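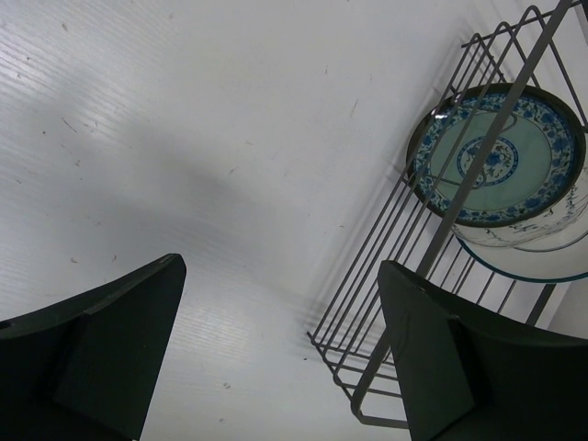 Escorredor de arame cinzento com prato de padrão azul e branco, sobre superfície branca.

Início | Avaliações | Cozinha | Arrumação | Contactos

Última atualização: 10 de outubro

Avaliação: escorredor de loiça Hudside, modelo de bancada

O presente texto integra a série de avaliações de equipamento doméstico destinada às copas e cozinhas partilhadas das residências geridas por esta entidade. O escorredor Hudside foi adquirido em dezembro para a residência Elterberg e permaneceu em utilização corrente até à redação desta nota. A apreciação incide sobre a estabilidade, a capacidade, a drenagem, a limpeza e a durabilidade do acabamento.

Montagem e dimensões

O produto é fornecido em três peças: a estrutura, o tabuleiro inferior e o copo para talheres. A montagem dispensa ferramentas. O folheto de instruções encontra-se apenas em inglês e alemão, o que constitui uma falha num artigo vendido no mercado nacional, e a ilustração relativa ao encaixe do copo está invertida. Nas bancadas mais estreitas, o tabuleiro deve ser colocado no sentido do comprimento, com o bico de escoamento virado para a cuba. Convém medir a bancada antes da compra - a ficha do produto indica as dimensões da estrutura, mas omite o bico.

Capacidade

As ranhuras destinadas aos pratos aceitam sem dificuldade pratos rasos e de sobremesa. Os pratos de sopa, mais fundos, ocupam duas posições, e as tigelas ficam melhor viradas para baixo na zona dos copos. Um conjunto de refeição para quatro pessoas cabe na totalidade, desde que as panelas sejam secas à parte. O copo para talheres é demasiado leve e tomba quando recebe conchas ou espátulas de cabo comprido. Recomenda-se que os utensílios maiores sejam dispostos na horizontal, sobre os copos.

Drenagem

O tabuleiro tem inclinação suficiente para conduzir a água ao bico, mas retém uma pequena quantidade no canto oposto. Em utilização doméstica normal, o inconveniente é reduzido. Numa cozinha partilhada, em que o escorredor raramente fica vazio, a água parada favorece a formação de calcário, e o tabuleiro tem de ser retirado e passado por água com regularidade. O modelo equivalente da Vokano, avaliado anteriormente, resolve melhor este aspeto, à custa de um tabuleiro mais alto e mais difícil de guardar.

Estabilidade e ruído

Os pés de borracha aderem bem à pedra e ao aço inoxidável. Sobre superfícies laminadas, a aderência diminui quando a bancada está molhada. A estrutura não oscila com a carga completa, mas vibra de forma audível ao pousar um prato com menos cuidado. Alguns residentes assinalaram este ponto, sobretudo no período noturno.

Limpeza e acabamento

A estrutura limpa-se com água morna e detergente neutro. Os pontos de soldadura junto às ranhuras acumulam resíduos e exigem uma escova pequena. Ao fim dos meses de utilização não foram detetados sinais de ferrugem, com exceção de uma mancha superficial na base de um dos pés, removida com vinagre. O copo para talheres perdeu o brilho e apresenta riscos no fundo.

Comparação e preço

O conjunto foi adquirido à distribuidora Borkowska por 85 euros, já com portes. O modelo da Vokano custou 90 euros. A diferença é pouco significativa, pelo que a escolha deve atender sobretudo ao espaço disponível e à frequência de limpeza que cada cozinha consegue assegurar.

Apreciação final

Recomendado para cozinhas de pequena e média dimensão. Para copas de utilização intensiva, a preferência continua a recair no modelo da Vokano. A substituição do copo para talheres por outro mais pesado é aconselhável em qualquer dos casos - o fabricante não o comercializa em separado.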